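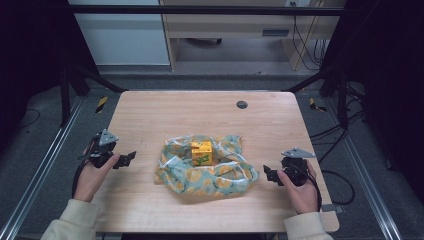 Die Kirche von Brelberg hatte 42 Stufen bis zur Glocke, und der Küster stieg sie jeden Abend hinauf. Im Mai kam ein Brief vom Bistum. Der Turm sollte geschlossen werden, vier Balken waren morsch.

Er las den Brief zweimal und legte ihn ins Gesangbuch.
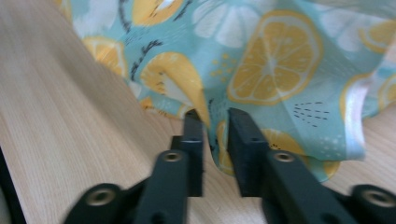 Stoff mit Zitronenmuster auf hellem Holz

Um sechs ging er trotzdem hinüber. Auf halber Höhe setzte er sich hin und wartete, bis das Knie nachgab - früher hatte er dort nie gesessen. Dann stieg er weiter und läutete. Unten blieb eine Frau mit ihrem Fahrrad stehen.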